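Are Household and Shop-Floor Chores Ready for Machines?
Term project report, Mahsa Yazdani
January 2022

1. Question

The project asked whether current manipulation systems can take over small chores that people do without thinking: sorting parts into a tray, putting a lid on a box, clearing a counter. The original proposal also covered folding towels. That part was dropped in the first month for lack of time and is not discussed further.

Chores were rated on three properties: how much the object deforms, how tight the placement is, and how often the layout changes between attempts. A factory cell such as the one at the Dindach packing plant scores low on all three. A kitchen drawer scores high on all three, and most retail back rooms fall somewhere between.

2. Test task

The task chosen for detailed study was loading a divided tray and covering it. It is common in hardware stores (screws, fittings) and in homes (pills, beads, craft supplies), and a person learns it in one try. The arm used for the autonomous runs was a Parsa bench model with a parallel-jaw gripper, controlled by a policy trained on human demonstrations.

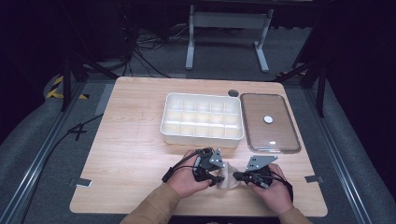 Placement tolerance dominated the results. A cell in a compartment tray is small compared with the jaws of a typical gripper, and the walls are thin, so a small sideways error puts the part on top of a wall or in the neighboring cell. With a layout of three rows of five, the inner cells are also harder to approach than the outer ones when the jaws open wide. Materials add a second problem. A white tray on a pale wood table gives a depth camera little contrast to work with, and a clear lid lying flat shows mostly the table underneath it. The knob was the only part of the lid that our detector found reliably.

3. Data

The demonstration set held 2555 usable recordings out of 3000 collected. The rejected recordings fell into two groups – dropped objects and lost tracking. A further 400 autonomous attempts were logged on the arm, split evenly between rigid and soft parts.

Rigid parts went into the correct cell in most attempts. Soft or tapered parts did much worse, mainly at the moment of release, when the part stuck to one finger and rotated before falling. The human demonstrators corrected for this with a slight twist of the wrist. The policy reproduced the twist in some runs but did not time it to the release.

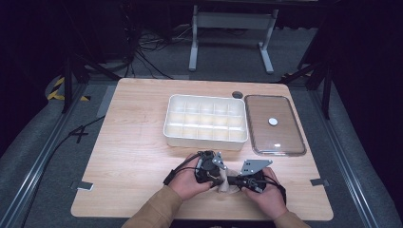

Lid placement was scored separately. An attempt counted only if the lid sat flat and the tray had not moved by more than 2 millimeters. The arm met the first condition far more often than the second, as it tended to push the tray while searching for the rim. Fixing the tray to the table removed this failure, but a fixed tray is a shop-floor assumption and does not carry over to a home.

4. Comparison with sites

Two sites answered our questions in writing. Sutport, a fastener distributor, already fills trays by machine, but with a vibratory feeder and a fixed chute. Tastton, a repair shop, fills them by hand and has no plans to change, citing the mix of parts per order.

5. Findings

Machines can do this chore now where the tray is fixed, the parts are rigid and the lighting is controlled. They cannot yet do it on an arbitrary table at a useful speed. Tactile sensing at the fingertips is the first change we would make. The arm is available again in April, and the soft-part runs will be repeated then with rubber finger pads.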